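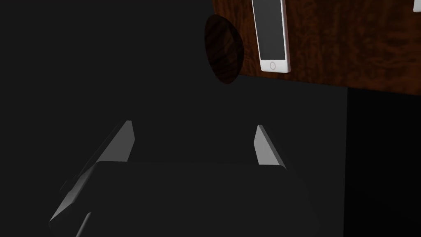
**From:** Leena Halonen
**To:** Gralero build list
**Subject:** Re: wrist camera view in the sim, and finger length

Thắng Cù wrote on Tuesday:

> I pulled your branch and the arm loads fine on my machine. Two things. The wrist view is so dark I can't tell the palm from the background. Is that my graphics driver or do you get it too? And are the fingers in the sim the long ones or the ones Sorin printed in January? I want to cut the pads this week and I'd like to cut them once.
>
> Also, what are you using for a target? I only have cubes.

Thắng,

It isn't your driver. I get the same thing. The palm material is flat dark gray and the background is nearly the same gray, so the housing only shows up along the beveled left side. The finger faces are pale enough to see. I have one light in the world file and I think it is too weak. I'll add a second one over the bench side and push it tonight. If you want to try before then, change the palm color first, as that is a single line in the gripper file.

The fingers are the long ones. Sorin's January set is 16 mm shorter and I haven't exported it yet. Please don't cut pads from the sim model. Measure the printed pair in the drawer under the Useck printer.

For a target I'm using the white phone on the wood tabletop. It's flat and thin, so it's a harder pick than a cube, and I wanted to see how close the tips could get to the table edge before the planner complained. The start pose leaves the jaws open and low, with the table edge up ahead of them, so the first move has to be a lift. If you skip it the palm goes under the table. I set the lift as a separate waypoint – please leave it in, even if the path looks longer than it needs to be.

The dark wood disc next to the phone hangs past the end of the tabletop. I placed it by hand and got the offset wrong. It doesn't matter for the phone pick but don't use it as a target until I move it.

Still open on my side:

- second light
- export the short fingers
- fix the disc position
- closing speed, currently set to 5 in the config, and I don't remember which unit Aurel used

Aurel, if you're reading, can you check that last one?

I'll be at the shop until 9 on Tuesday if anyone wants to try the real wrist mount. Bring your own USB cable, the long one has a bad end.

Leena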